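Udwood: bimanual planning and control stack

Udwood is the software we run on our two-arm tabletop cells. It covers perception, motion planning, low-level control and logging. This README describes the main branch. If you are on the January tag, read CHANGES first, because the config layout moved.

Maintainer: Niilo Räsänen

What is in the repository

endholm/ — the planner. Takes a target pose for each gripper and returns a time-stamped joint trajectory for both arms together.
hyvonen/ — perception. Object masks, grasp candidates, and the background model for each cell.
mustent/ — the controller and safety layer. Sends joint targets, watches following error, stops both arms if either one trips.
tools/ — calibration scripts, the log viewer, and the replay script.
configs/ — one folder per cell, plus defaults.

The names Endholm, Hyvönen and Mustent are used in the logs too, so a line starting with "mustent" always comes from the controller process. Folder names drop the umlaut. Do not put it back, the build script on the older machines can't handle it.

Requirements

Linux with a real-time kernel for the controller machine. Perception can run on a second machine over a wired link. Wireless works for the log viewer and nothing else.
Python for everything except mustent, which is C++ and has to be compiled on the machine that will run it.

Setup

1. Clone the repository and run the install script from the top folder.
2. Copy configs/default to a new folder named after your cell.
3. Fill in the base transforms for the left and right arm. Measure from the mounting plates, not from the edge of the table.
4. Run the wrist camera calibration, left arm first. It collects 21 poses per arm and writes the result into your config folder.
5. Start mustent, then hyvonen, then endholm. The planner will refuse to start without a live joint state.

Control rates

The controller loop and the planner do not share a clock. Wrist cameras are read at 30 frames per second. The planner replans when perception publishes a changed scene or when the following error passes the limit in the config. If you see replans on every camera frame, the mask threshold is too low — raise it before you touch anything in endholm.

Shared workspace

Both arms can reach the middle of the table, so endholm treats it as a locked region. One arm holds the lock at a time. The other arm can plan up to the boundary and wait. The lock is released when the wrist clears the region, with a margin set by lock_margin_mm. Default is 32.

Links count as well as grippers. A forearm stretched over the middle holds the lock even when its gripper is somewhere else, and this is the usual answer to "why is the right arm just hanging there". Look for lock_owner in the log.

Garden tools task set

The test set we use for release checks has 129 episodes of clearing and sorting children's garden tools. Each episode folder contains joint states for both arms, wrist video, a fixed view, and the planner log. Replay them with tools/replay and the cell config they were recorded under. Older episodes lack lock_owner, and the viewer shows a blank column for those.

Thin handles are the weak spot. When a link passes over a tool, the fixed view loses part of it and the mask can split in two. Hyvönen keeps the last full mask until the link moves away, which helps if nothing has been bumped in the meantime. Patterned walls are handled by the background model, so rebuild it whenever the wallpaper is changed. 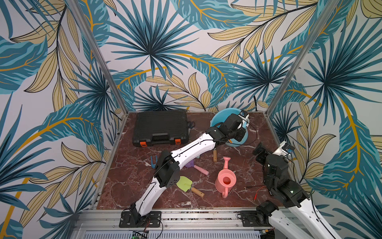

Known issues

Loose wires lying on the table are sometimes returned as grasp candidates. Set min_width in the perception config until there is a proper fix.
Grasp candidates on bowls tend to sit too low on the rim.
The replay script ignores gripper force limits.
Stopping hyvonen while the planner holds a lock leaves the lock in place. Restart endholm to clear it.

Reporting problems

Open an issue with the planner log, the cell config and the commit you are on. For controller stops, attach the mustent log as well — the last few lines before the stop are usually enough. Niilo goes through new issues at the start of each month.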